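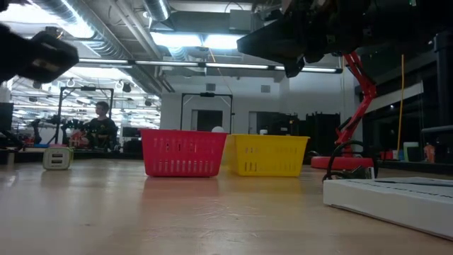
Two-arm sorting cell: lease, buy, or keep doing it by hand?

Started by wasmont_ops

We do returns and kitting for small electronics. Chargers, cables, little accessories, all of it goes from a mixed pile into colored baskets and then to a bench. The owner has read an article and I now have until October to put a number in the budget for "a robot that does that."

Two offers so far. Drevham wants to lease us a pair of arms on a table at 569 a month, 40 months, support included for the first year only. Bastness will sell a similar pair outright but won't quote the software until after a site visit, and the site visit costs money. I don't like either one. What did you people budget for that you didn't see coming?

Reply from gritbin

Grippers. Fingers, pads, whatever yours calls them. Ask for the price of a spare set in writing before you talk about anything else. We paid 305 for ours, and the lead time was worse than the price.

Also 569 x 40 is 22,760, before power, floor space and the poor guy who ends up resetting it. Is that guy in your spreadsheet?

Reply from wasmont_ops

He is not. He is probably me.

Reply from palletjack_jr

I'll be the one who disagrees. Everybody on this board loves to multiply out a lease and gasp. Multiply out a person standing at a table for the same 40 months and get back to me. We have had a pair going on small parts for a year and I would sign again. Slow, yes. It also runs through lunch.

Reply from gritbin

Runs through lunch doing what, though? Last time you posted, somebody was still untangling the cables before they went in the tray.

Reply from palletjack_jr

Cables are a separate problem and I said so then. Boxes and bricks are fine. Bottles are fine if they're dry.

Reply from lowbay

Went to see a setup before our own planning round, so this may help. Look at the table as much as the arms. The seller's drawing had a nice clean rectangle with a footprint on it and no room for anything else. Then you need a desk next to it, a screen, power bricks, somewhere for the cable runs to go. Our drawing had none of that and we lost an aisle. 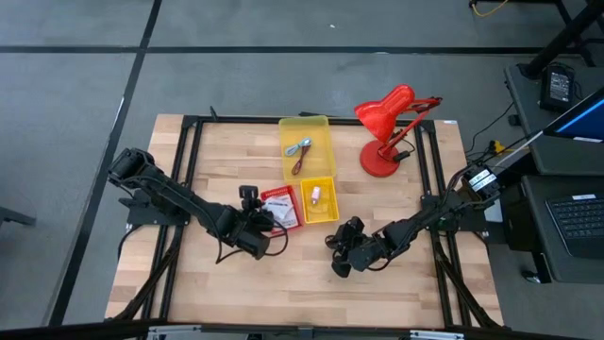 Both arms over the table, baskets and cable tray in between, desk on the right.

Count the desk as part of the cell when you measure. I'd also want to know who pays for the table and the frame, because on our quote from Bastness it said "customer supplied" in the small print on page four.

Reply from wasmont_ops

Just checked. "Customer supplied." Thank you, I think.

The cables in that tray are what scares me. A good share of our returns are cables. Drevham's rep said the arms "learn" them. I asked how many tries, and he said it depends. I asked what it depends on and he said the cable.

Reply from salapicker

Get that in the contract or assume it can't do it. We're at the Sala site and our acceptance test was 100 picks from a bin the vendor packed himself. It passed. Then we tipped in our own stuff and had a very different afternoon. Write your own test: your items, your baskets, your lighting. No payment until it clears. If they won't sign that, you've saved yourself the site visit fee.

Reply from palletjack_jr

Agree on the test. Don't agree on "assume it can't." If you only buy what a machine can do on day one you'll never buy anything. Ours got better with two updates.

Reply from salapicker

Were the updates free?

Reply from palletjack_jr

The first one was.

Reply from gritbin

There's your second line item.

Reply from lowbay

For what it's worth, what I'd put in the budget is a trial. Three months, one table, one product family, with a return clause. Put the spare grippers in, the desk and frame, and half a day a week of somebody's wages. If the total makes the owner flinch, better he does it now. And keep the hand sorting line as it is until the trial's over. We tore ours down early and had to buy the benches back, more or less.

Reply from wasmont_ops

Drevham says minimum term is 12 months, no trial. Bastness says a trial is possible "subject to the site visit." So I'm paying to find out what it costs to find out.

Going to ask for the visit fee to be credited against the purchase, and I'll send both of them salapicker's version of the test. Chargers and boxed items only to start, cables stay with the humans.

Reply from salapicker

Ask who resets it after hours too. Our phone support closed before second shift started.

Reply from wasmont_ops

Adding it. I'll post the revised quotes when they come in.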